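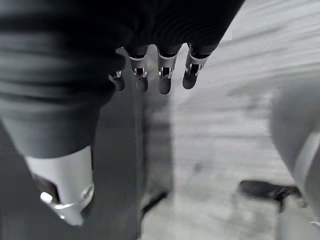

Figure 1. Wrist camera, grayscale. Fingers over the floor, with heavy motion blur.

Last updated: December 25, 2023
Reading time: 3 minutes

Ticket 798: Arm retract exceeds speed limit during vanity routine

Status: Open, workaround in place
Severity: Safety, no injury
Reported by: Ileana Bucur, Goh site
Assigned to: Shabnam Bajwa, Rostar support
Affected system: Plomosis two-arm unit with Erker motion package

Summary

The unit performs an unrequested arm retract at a speed above the configured limit while working at the bathroom vanity. The fault has been seen on both arms. No contact with a person has occurred. One contact with the cabinet was recorded, with no damage to the cabinet or the hand.

Report as received

The operator started the vanity routine with the unit facing the counter and both hands clear of the surface. The first part of the routine completed normally. When the second reach was commanded, the arm paused, lowered, and then swung away from the counter toward the floor. The operator pressed the stop button and the arm held position. The status panel showed the task as "completed" and raised no fault code.

The routine was run four times under the same conditions. The retract occurred in three of those runs. In the remaining run the reach ended where expected. The operator did not change any setting between runs. 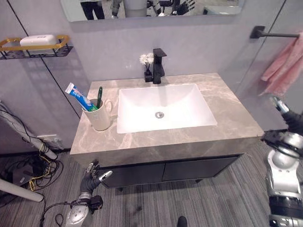
Figure 2. Head camera view of the vanity, with one hand near the towel and the other toward the left cabinet door.

Support response, first entry (S. Bajwa)

The site was asked to keep the unit out of automatic mode until the motion records had been read. The site was also asked to confirm the floor area beside the vanity, as cables run along the floor next to the wall and a hand moving low in that area could catch one. The site confirmed that none had been pulled or disconnected.

The wrist camera streams were requested for all runs. Blur in the wrist view was treated as supporting evidence only. A wrist image can smear during an ordinary move in low light, and speed was therefore taken from the joint records.

Findings

1. Joint records show the shoulder exceeding its limit in each of the faulted runs. The elbow and wrist stayed within limits.
2. Stop button response was normal in every case.
3. Finger position readings were normal. The hands are not considered a cause.
4. The clearance value for the counter edge was set to 50 millimeters in the task file. The Erker package read the same field as blank and replaced it with its default retract path.
5. The default retract path does not apply the reduced speed limit used for indoor work. This is a defect in the package and has been passed to the developers.

The first suspicion was a bad reading of the mirror above the counter, in which part of the unit is reflected. The runs were replayed with the mirror region masked. The retract command was still issued, and this line of inquiry was closed.

Workaround

Before any further work at the vanity, the site must do the following:

- Enter the clearance value by hand in the Erker settings page and restart the motion service.
- Turn on the global speed limit, which covers the default retract path.
- Keep all persons outside the marked floor area while either arm is powered.
- Assign a second person to the stop button for the whole session.

Site reply (I. Bucur)

The workaround has been applied. The settings page now shows the correct clearance value after restart. The routine has been run once at reduced speed and ended without a retract. The site does not regard a single run as sufficient and requests that the ticket remain open.

Remaining actions

Rostar support will supply a corrected package for testing at the Goh site. The missing fault code will be handled under this same ticket. Automatic mode remains disabled on this unit until both items are signed off by the site.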